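Brirville Institute of Home and Community Studies
Household Practice, Unit 6: Clearing and Sorting a Mixed Surface
Course handout prepared by Sobia Baloch and Wichai Siriwan

Students should read this handout before the practical session and bring it with them. It replaces the sheet issued in August. Section numbers match those in the course reader, and the reading for this unit begins on page 364.

6.1 Scope of the unit

Unit 5 dealt with closed storage: drawers, cupboards and linen shelves. Unit 6 moves to open surfaces in shared living areas. A mixed surface is any table, counter or ledge on which items from more than one household category have come to rest. Fabrics, toys, food containers, packaging and drinking vessels are the categories most often found together.

The unit covers three tasks: reading the surface, sorting the items, and returning or rehousing them. Cleaning of the surface itself is treated in Unit 7 and should not be started during this session, even where dust or crumbs are found. Students who clean as they sort tend to leave groups half formed, and the marking sheet has no line for it.

6.2 Terms used in this unit

Resident item. An item whose agreed place is on the surface. A lamp on a side table is the usual case.

Visiting item. An item in current use that belongs somewhere else in the home. A visiting item is returned, and no decision about keeping it is required.

Stray item. An item with no agreed place. Stray items take the most time, and they should be left until the visiting items have been dealt with.

Soft goods. All loose textiles and all stuffed or padded articles, whatever their purpose. The course reader treats plush toys separately in its second chapter. For the practical session they are counted as soft goods.

Parent container. The basket, box, bag or bin in which a group of items is normally kept. A parent container may itself be standing on the surface or close to it.

6.3 Reading the surface

Before anything is lifted, the student stands back and looks over the whole area, including the wall behind it and the floor or seating next to it. The purpose is to record what kinds of items are present and which parent containers are within reach. The record is made in pencil on the Melow sheet, which is handed out at the start of the session. Short phrases are sufficient.

Students should note in particular:

Items standing upright, such as bottles and flasks, which may tip when cloth is drawn away from beside them.

Outlets, plugs and cables near the work area. Cloth is never piled against an outlet, and a plugged-in cable is left in position until its other end has been found.

Bags that have been set on top of other containers. The bag and the container are recorded as separate items, and the contents of each are checked separately.

Items leaning against a wall. These are moved first if they could slide.

Fabric is the category most likely to be misread at this stage. Two cloths gathered together may be entered on the sheet as one, especially when both are in the same color family. Pattern is a more reliable guide than color. A woven check and a printed floral will remain distinct even when they are crumpled, and the student should look for the place where one pattern gives way to the other before writing the entry.
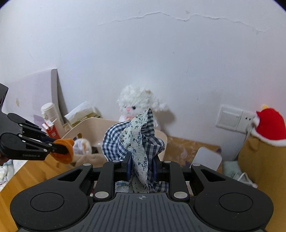

Figure 2. Mixed surface with soft goods. Blue-and-white gingham and a light blue floral print gathered in one bundle; plush toys, a white thermos bottle and a fabric storage basket nearby.

Figure 2 is used for the first written exercise. Students should complete a Melow sheet from the figure alone, using the terms in 6.2. Where an item cannot be named with confidence, the correct entry is a general one, followed by a question mark. The small orange-brown soft item on the left is to be entered as "soft item, orange-brown?" and under no narrower heading. The same rule applies to crumpled cloths whose size and purpose cannot be judged. "Cloth, beige, crumpled" is a complete entry. "Napkin" or "pillowcase" would be a guess, and guesses lose the mark.

The tan fabric basket at the right should be entered in the container column. The red plush toy with white trim that is perched on top of it is entered among the soft goods, with the word "on" and the name of the container beside it. Position is worth recording, but it does not settle where an item belongs. A toy resting on a basket may or may not be kept in it, and the household must be asked.

6.4 Order of sorting

Once the sheet is complete, items are sorted in the following order.

1. Upright vessels. Bottles, flasks and cups are moved to a clear, level place away from the working edge. Lids and caps are checked before the vessel is tilted.

2. Boxes and packaging. Each box is opened and its contents checked. Empty packaging is set to one side. It is not thrown away until the household has agreed.

3. Bags. A crumpled plastic bag is opened fully and looked into before it is treated as empty.

4. Loose textiles. These are lifted one at a time, shaken out gently over the surface, and laid flat. Small items are often caught in folds.

5. Plush and padded articles. These go last among the soft goods, so that they are not buried under cloths waiting to be folded.

The order may be changed where space is short. Any change is noted at the foot of the sheet together with the initials of the student who made it.

6.5 Handling gathered cloth

A cloth that has been picked up from its center will rise to a point and fall in uneven folds below the grip. This is a convenient way to lift it and a poor way to set it down. The folds close on themselves, corners are hidden, and a second cloth may be carried along with the first.

The recommended method is as follows. Lower the bundle until its hanging folds rest on the surface. Release the grip slowly and find one corner. Follow the hem with the fingers to the next corner, and hold the two corners apart so that the edge is straight. Draw the cloth toward the body until it lies open. If a second cloth appears, hold the first corner in place with the palm and slide the second cloth out from beneath. Do not pull on both at once.

Checked cloth gives the student a useful guide, in that the lines of the check show at once whether the fold is straight. Small floral prints give no such help, and the hem must be used. For this reason the Atanasov fold (reader, page 567) is taught on gingham first and on plain or printed cloth afterward.

Lightweight fabrics may be folded on the surface itself if there is room. Heavier pieces should be taken to the folding table at the back of the practice room.

6.6 Plush toys and decorative pieces

Plush articles raise two questions which do not arise with plain textiles. The first is whether the article is a toy in use or a decoration. The second, where it is a decoration, is whether it belongs to a season. A Santa-style figure would ordinarily be treated as seasonal, but many households keep such pieces out through the year and have every right to do so. The student asks once, records the answer, and does not offer an opinion.

Bows, ribbons and trims should be looked at before the article is placed in a basket with others. A loose bow is reported to the household. It is not removed. White and pale plush should be kept apart from packaging with printed surfaces and from any container that has held food.

Plush articles are placed in a basket upright and facing the same way where possible. They are not pressed down to make room. If the basket will not take them, a second container is requested.

6.7 Returning and rehousing

Visiting items are carried back in groups, one room at a time. Stray items are placed together at one end of the surface and discussed with the household. There are four permitted outcomes: a place is agreed, the item joins an existing group, the item is put in the holding box, or the household takes charge of it. Disposal is never decided by the student.

The holding box is labeled with the name of the room and the month. In the Trilside practice apartment, holding boxes are kept on the lower shelf in the hall, and students should return them there at the end of the session with the lids on.

6.8 Practical session

Students work in pairs. One student handles the items and the other keeps the sheet, and the pair exchange tasks when the loose textiles have been laid flat. Conversation about the items should be limited to what is needed for the record. Household members may be present and should be addressed directly when a question arises.

Sleeves are to be rolled or fastened. Rings with raised settings are removed before fabrics are handled. Bags and coats are left in the entry.

Each pair submits one Melow sheet, signed by both students. The following points are marked: completeness of the first reading, correct use of the terms in 6.2, order of sorting, handling of gathered cloth, and the clarity of notes on stray items. Speed is not marked.

6.9 Preparation for Unit 7

Read the chapter on surface materials, and bring a dry cotton cloth that may be marked with ink. Students who missed the Unit 5 folding check should see Wichai Siriwan before the next session to arrange a time. Questions about the written exercise on Figure 2 should be addressed to Sobia Baloch.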